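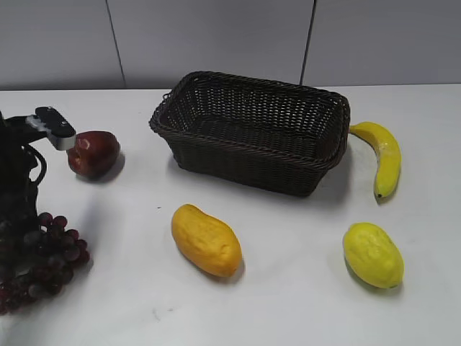
Melati Hartono

Topic: Can any of these arms put the groceries away yet?

Posted in Home and Small Shop Automation, June

I've been reading this board for a while and keep seeing the same question come up in different threads, so I'd like to have it in one place. My chore is fruit. Apple, mango, lemon, banana, grapes, all of it goes from the table into a wicker basket. A kid of four can do it. I want to know if an arm in the price range most of us can pay can do it without me standing next to it.

My own answer so far is "four out of five." The apple, the lemon and the mango are fine. The banana is okay if it's lying well clear of the basket. Grapes are a mess. I'm running the Droltar planner with stock settings and a two-finger gripper.

What are other people getting?

----

zak_r

Four out of five is better than I'd expect. Is that four kinds of fruit that work every time, or 80 percent of all picks? Those are very different numbers.

Ryszard Żak

----

Melati Hartono

Four kinds that work most of the time. I logged 159 picks last month and 130 of them ended with the fruit in the basket. Most of the misses were grapes. A few were bananas that caught the rim going in.

----

kauppinen_m

Then I'd say no, it can't do the chore. 130 out of 159 means you're picking something up off the floor most days. If a dishwasher left that many plates dirty I'd send it back.

I ran a packing bench for years and our rule was simple. If a person has to watch the machine, you still have the labor cost, and now you have the machine too.

----

margus_p

I don't agree with Marjatta on this. A packing bench has a line speed and somebody waiting at the other end. At home there isn't one. If it drops a lemon it can try again. I don't care if it takes six minutes as long as I'm in another room.

Melati, do you let it retry? On the Rätsep controller it's off by default and you have to turn it on for each task.

----

Melati Hartono

No retries in that log. I stop it after a miss and reset by hand. I'll turn them on.

----

kauppinen_m

Retrying is fine for a lemon. It is not fine for grapes. The second try is on fruit you already squeezed.

----

ypaucar

Grapes are the hard one for everybody, I think. What worked for me was going for the stem and leaving the berries alone. You need a camera view good enough to find it, though, and if the bunch is lying with the stem underneath you're stuck. I still do mine by hand.

Another thing to check is where the grapes are. In your photo they're right down by the base of the arm, under the cables. My arm is clumsy that close in. The elbow folds up and the wrist can't get vertical. Try the same bunch out where the mango is and see if your number changes before you blame the gripper.

Yaneth

----

zak_r

Seconding that. Also the banana. The end of it is right up against the basket, so one finger has very little room on that side. Grab it lower down, toward the brown tip. I had the same problem with cucumbers next to a bin and moving the grasp point fixed nearly all of it.

----

Melati Hartono

I hadn't thought about the base. I always put things down wherever there's room. I'll move the grapes out and run them again.

----

tinsnip

Why not just use a bowl? Wicker is a pain. The rim catches everything.

----

Melati Hartono

Because the basket is what we use. If I have to change the kitchen to suit the arm, I may as well put the fruit away myself.

----

margus_p

People change kitchens for dishwashers all the time.

----

kauppinen_m

Once, when it's installed. You don't move the dishes around for it every evening.

For what it's worth, I priced the Zollitz soft fingers for a friend's shop and they came to 720 for the pair with the adapter. They might help with grapes. I wouldn't spend that to save a minute a day.

----

zak_r

I have the Emasen ones. Good on tomatoes, no opinion on grapes. They wear out at the tips.

----

Melati Hartono

Update. I moved the grapes to the middle of the table and turned on two retries. Twenty tries, eleven in the basket, and three of those lost berries on the way. Better than before, still not something I'd leave alone. Banana with the lower grasp point went in every time.

So I have it doing everything except the grapes now. Marjatta will still say no.

----

kauppinen_m

Still no. Good result on the banana, though.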